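Tinedport Community Brewhouse
Progress report to the Plenier Fund, spring period

Thank you once again for your patience with us over the winter, and for the very kind note that came with the second payment. We have a good deal to tell you, most of it cheerful.

The old dairy is now fit to brew in. The floor drains took longer than we had hoped (the first fall was wrong and the water sat by the door, so up it all came again), but the mash tun and the copper went in during May and we have been brewing every Saturday from then on.
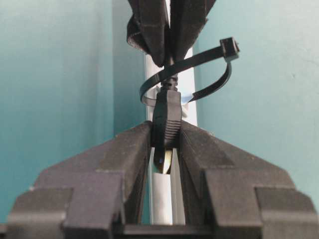

Black plug connector held between two gripper fingers.

Our first proper beer is Wragg, a dark mild at a modest strength, made with barley grown just up the valley. We filled 36 casks of it, and the Tinedport pubs have taken the lot, which pleased us more than we can easily say! The second, a pale table beer called Zulness, is still being fussed over. The early batch was thinner than we wanted and a touch sharp at the finish, so we have raised the mash temperature a little and changed to a slower yeast.

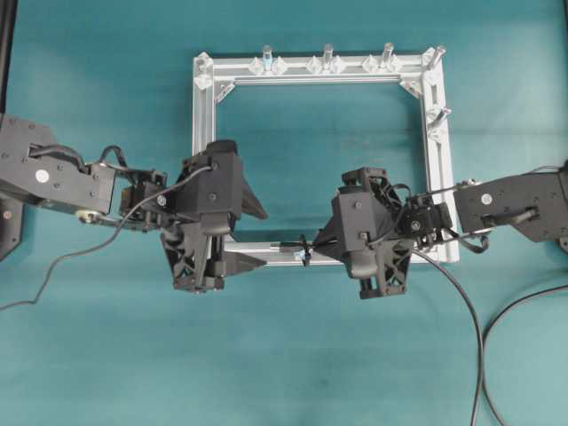 That change does mean each batch sits in the tank for longer, and we would rather be open with you now that bottling will slip into the autumn. We still mean to put by 500 bottles for the harvest fair, and 100 more for the members who lent us money at the start.

On spending, we are a little over on the drains and a little under on malt, and the two very nearly cancel out. The full accounts will follow with the next report. 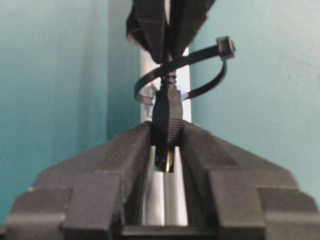
Black nylon cable tie between the gripper fingers.

We should like your view on one matter, whether the money set aside for a second-hand bottle washer might go towards a larger cold store instead. Do come and see us before you decide, any brewing day will do, and we will have the kettle on from eight in the morning.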